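Ticket 255: folding cell, second fold fails on knit shirts
Product: Plurkik 2
Opened by: Emese Bodnár, Rengifo
Status: open

Over 200 cycles the cell completed 97. Woven shirts are fine. On knits the first fold holds, then the fingers close at the hem and pick up either one layer or all of them. Grip force lowered twice, no change. Firmware reinstalled in January.

Test garment is a light blue short-sleeved shirt on the grey-beige cover, fingers open at the fold line.
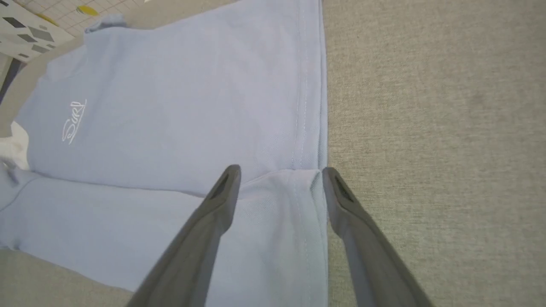

Graça Figueiredo: Force won't fix this. The planner assumes a hem of fixed thickness, and knit compresses. Set the approach height per fabric and log each grasp separately. I still wouldn't sell it to a laundry as unattended.

Emese Bodnár: Agreed on the last point. A person at Wunport still folds the knits by hand. Approach height is now split by fabric, rerun starts at 14:00. Please keep the ticket open.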